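How I lay a checkerboard floor on the diagonal

Jun 13, 2021

I've now laid three of these floors, one in our laundry, one in Mum's sunroom and one in the front hall at the Wornau house, and I'm a much calmer person about it than I was the first time round. If you can cut a tile and read a tape measure you can do this. It just wants a bit more thinking at the start than a straight grid does.

First up, forget the walls. I know it's tempting to shove a tile in the corner and go from there, but my hall was 14 mm wider at the back door than at the front and I'd have been in strife by the second row. Find the middle of each wall, snap a chalk line between opposite middles, and where the lines cross is your centre. Check that cross with a 3-4-5 triangle (I use 900, 1200 and 1500 mm, which fits most rooms).

Now for the diagonals. Measure the same distance out from the centre along all four chalk lines and put a pencil mark on each. From each mark, swing an arc with a bit of string into the gap between the lines, so that neighbouring arcs cross. Snap new lines through those crossings and the centre, and you've got your 45 degrees. Use a different colour chalk! I used blue for both in the laundry and spent a good ten minutes staring at the floor wondering which was which.

Next is the dry layout, with no adhesive anywhere near it. Start with one tile in the centre and work outwards, spacers in, swapping colours as you go. My partner wanted black and white, I wanted something louder, and we argued about it for most of August. I won, mostly.
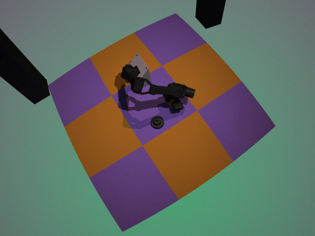 Should the centre tile be the dark colour or the light one?

Whichever one you want more of around the outside. Lay out a few rows both ways and look at what ends up against the skirting, then go with the one you like. In a narrow hall I'd put the stronger colour down the middle, because that's the line your eye follows from the door.

Once you're happy, number the backs with a pencil and stack them in order. Then cut your edge pieces. On a diagonal floor nearly every tile along the wall is a cut one, so buy extra. I allow 15 per cent, and I still ran short of one colour in the sunroom and had to drive back to Hegde for another box. It cost me $53 and a whole Saturday's worth of good mood... well, a morning's worth.

For adhesive I've been using Geliline, the slow-setting one, as I'm not quick and I like being able to nudge things. Comb it all in one direction with a notched trowel and only spread as much as you can tile in 15 minutes. Press each tile in with a small wiggle, check it with the level, and wipe the joints while the gunk is still soft. Pirmin Thaler, who taught the weekend course I did, used to lift every tenth tile to see if the back was covered, and I've kept that up.

Leave it overnight before you grout, longer if the weather's been damp. I went with a mid-grey by Tanivberg. White grout in a laundry is a lovely idea until the dog comes in — ask me how I know. Push it in with the float held across the joints at an angle, so you don't drag it back out, then sponge it off with barely damp passes.

All up the hall came to $674 for tiles and $1178 once I'd added adhesive, grout, trims and the hire of the wet saw. Shobha Rai has asked in the comments about doing the same over old floorboards, and yes, you can, but you'll want sheeting down first. I'm doing the back porch that way next, so I'll put up the screw spacing when I've got it sorted.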